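Small Kitchens, Long Lives: The Return of the Toy Lending Library

The town of Pastham has lent out books for longer than most of its residents can remember. For the past several years it has also lent out wooden trains, floor puzzles, dollhouses and play kitchens. The collection occupies the ground floor of the former Voller building, a brick warehouse near the rail station, and now holds 2540 items. Any household in the district may borrow from it for up to five weeks at a time.

Toy lending is an old idea. Many such collections were founded in periods when money was short, and many closed when toys became cheap enough to buy and discard. Interest has returned for different reasons. Homes are smaller, storage is limited, and parents have grown uneasy about the volume of plastic that passes through a household before a child starts school. A toy used heavily for one season and then left in a closet is poor value for the family and poor use of the material.

Pastham adopted its model from the neighboring district of Dusten, which had opened a smaller collection in two rooms behind its swimming hall. The Dusten scheme charged a fee for each loan. Pastham chose an annual household subscription of $60, with a reduced rate for families receiving housing support, and the effect on borrowing was marked. Parents who had paid for each item tended to choose safely, returning to the same puzzles and building sets. Subscribers took home drums, marble runs and large floor games they would not have bought.

The catalog is arranged by kind of play. Construction, movement, music, games with rules and pretend play each have their own shelves, and staff are asked to avoid recommending any item for boys or for girls. Age guidance is given on a colored tag and is treated as advice except where small parts are involved. In those cases it is enforced at the desk.

Pretend play is the most heavily borrowed section. Its popularity is easy to explain. Children between the ages of two and five spend much of their day watching adults prepare meals, and a set of pans and plates allows them to take charge of work they are usually kept away from. A child who will not sit through a counting game will often count out portions for a table of stuffed animals. Speech therapists in the district borrow the kitchen sets for a similar purpose, as cooking supplies a ready order of events and a stock of familiar words.

The sets are also the hardest to keep whole. A puzzle with a missing piece is discovered quickly. A kitchen set can lose its ladle in one home and its teapot lid in the next without either family noticing. The library at first sent every set out with a printed inventory, which few borrowers consulted. It now packs each one in a shallow tray with a card showing the contents, and returns are laid out on a table before they go back on the shelf.

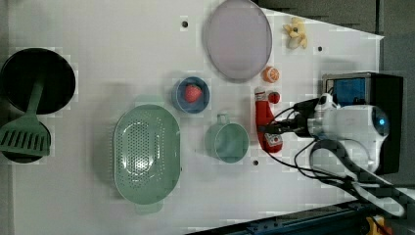 Play cookware, with a green colander and a toy strawberry in a blue bowl.

Cleaning takes up a larger share of the working day than lending. Hard plastic and metal pieces are washed, fabric goes through a hot cycle, and unfinished wood is wiped and left to air on racks. Items that cannot be cleaned by one of these methods are no longer accepted as donations. The rule has meant turning away some handsome old toys, and donors have not always been pleased.

Repair is handled in a workshop at the rear of the building, open until 4 p.m. The bench was fitted out with a grant from the Ebihara Fund, which supports craft training in the region. Trainees learn to reglue joints, replace wheel axles and match paint. Toys beyond repair are taken apart for their screws, hinges and sound timber.

The district will review the subscription in September. Under discussion is a delivery round for the outlying villages, where bus service is thin and a play kitchen is an awkward thing to carry home. Dusten has asked to share the van, and the two districts are now working out how the cost of fuel would be divided.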